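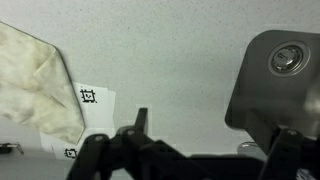
Severino Pastor wrote:

> Before anyone scrubs that worktop: what grade of cloth are you
> using, and is it rinsed between passes? Cotton holds grit. On a
> pale speckled top the dulling doesn't show until the light comes
> in low, and then it can't be got out by hand.
>
> Also, are the printed sheets staying down during cleaning, or do
> they come up each time?

Plain woven cotton, cream, washed at 41 degrees without softener. The brown patches on it are old staining. They survive the wash and I have stopped trying to shift them. I take your point on grit. The Dekby procedure says to rinse after each pass, and I had been rinsing after every second one. Now corrected in my copy.

The sheets stay down. Lifting them means setting the positions again, so I wipe up to the edge of the paper and go no further. Any tape that has started to curl gets replaced before water goes anywhere near it.

Sequence as it stands:

Clear loose items to the far end.
Dry wipe, wall side first, working towards the front edge.
Damp wipe, same direction, cloth folded to a clean face.
Leave 5 minutes.
Buff dry.
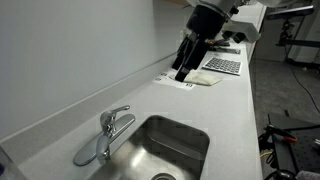 The lip along the wall is the part I would like opinions on. Residue collects in the angle where it meets the top, and a flat cloth rides over it. Ukitz suggested a folded corner pushed along with a thumbnail. It works but it is slow. Teshome use a soft brush at 5 strokes per section, which I have not tried.

For the sink I follow the grain of the brushed finish and keep the abrasive side of everything well away from it. Base plate of the tap last, dried at once, or it spots.

Does anyone at Stedalitz still have the old November note on limescale removers for stainless? My copy is missing page 2, with the dilution table on it.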